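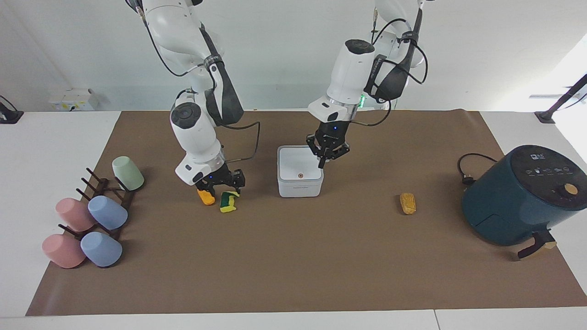

A kitchen sponge, yellow on one side and green on the other.

Opinion > Daily Life > Let the guest wash the dishes

In the country where I live now, a guest who stands up after dinner and carries a plate to the sink will hear the same sentence in every house: "Oh no, please, leave it." I have heard it so many times that I can say it with the correct melody. For my first years I obeyed. I put the plate down and went back to the sofa, and I sat there feeling like a customer. I want to argue that this sentence, which is meant kindly, does a small harm, and that we should stop saying it so fast.

I grew up in Trurkach, a town of 877 people when I was at school, and probably less today. We did not have the word "guest" in the way it is used here. We had one word for a person who comes to the house for the first time, and another word for everybody else. The first person was served. He got the good chair, he could not touch anything, and all the evening was a little stiff. The second time he came, my grandmother gave him a towel. It was done without a speech. She simply held out the towel while she was talking about something else, and from that moment he was allowed to know where the spoons were.

I understood only much later how clever this was. A person who has dried your glasses knows your house. He knows which cup has a crack, and that the lower drawer must be lifted before it opens. If he comes again and you are sick or tired, he can make soup without asking you 40 questions. A person who was only served knows the chair and the bathroom. After ten years of dinners he still asks permission to take a glass of water.

I do not say that hosts are selfish. They cooked all the day and they want to give the evening as one complete thing, with no work hanging from it. Also they are sometimes ashamed of the kitchen. I know this shame very well. When I lived on Zoltard Street I had a kitchen so narrow that the oven door could not open fully, and under the sink there was a smell I never found. I closed the kitchen door before anybody arrived. I said "please, leave it" louder than anyone. My friends thought I was generous, and I was mostly hiding.

One Friday the water in the building was off until ten in the evening, and I had four people at the table. When the water returned, it was already late and every pot I owned was dirty. A neighbor, a quiet woman from the second floor whom I had invited more from politeness than from friendship, stood up and opened the closed door. She did not ask. She found the sponge, she found the green bottle of Ding, which is the cheap soap that takes the skin off your hands, and she began with the glasses, as one should. I stood next to her with a towel and with a red face. We talked for two hours. In the dining room we had talked about apartments and the price of parking. At the sink she told me about her brother, with whom she had not spoken for a long time, and what she would like to say to him.

I believe that it is easier to speak when the hands are busy and the eyes have somewhere else to be. Two people at a sink look at the water. A silence there is not embarrassing, there is always another plate. At the table, a silence of the same length would make somebody stand up and offer coffee.

A reader may answer that today most homes have a dishwasher, and that the question is solved. I have one too, and I am thankful for it in an ordinary week. But a machine has never finished a dinner. There is the big pan, there are the wooden spoons, the knives that should not go inside, and the food that was not eaten and must be put somewhere.

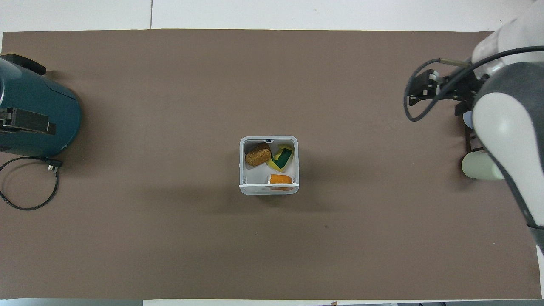

It is in this last part, the leftovers, that I find the most interesting behavior. Some hosts pack everything and push it into the hands of the guest at the door, in a container which they then say they do not want back. I find this a pity. A container that must be returned is a promise of a next visit. In Trurkach the same dishes went from house to house for so long that the owners were no longer certain, and it was considered rude to return one empty. You put in a few eggs or a piece of cake, whatever there was. My mother's blue bowl spent one whole winter at the other end of the town and came home in February full of walnuts.

Here I bought my containers at Hika, in a pack, and they are so cheap that people throw them away without bad feelings. I cannot blame them, I have done it also. But I notice that when a thing costs nothing we stop owing it to each other, and owing a little is useful between neighbors. It gives you a reason to knock.

There is a stronger objection, and I want to be fair to it. In many families "let the guest help" has meant, for a very long time, "let the women help." The men stayed at the table with the bottle, the women stood up as if somebody had rung a bell, and even a woman visiting for the first time felt that she had to carry plates. A friend told me that for her the sentence "please, leave it" was the first luxury of her adult life. I have no good answer to this, except that the towel must be given to everyone. My grandmother gave it to the priest and to my uncles, and to a tax officer who came about the barn and stayed for lunch. If in your house the towel goes always to the same persons, then you should fix this before you listen to me.

Also there are guests who truly want to sit. They have small children at home, or they stood on their feet since the morning. You can see it in how they hold the back of the chair. Such a person should be left in peace, with something sweet near the hand.

I ask only about the others, the ones who are already standing with a plate. They have offered you something, and they did it a little shyly, with the wrong plate perhaps, and in the wrong direction. In my house I now try to say, "Thank you, the towel is behind the door." At first people look surprised. Then they go and find it, and usually they call from the kitchen to ask where the big pan lives.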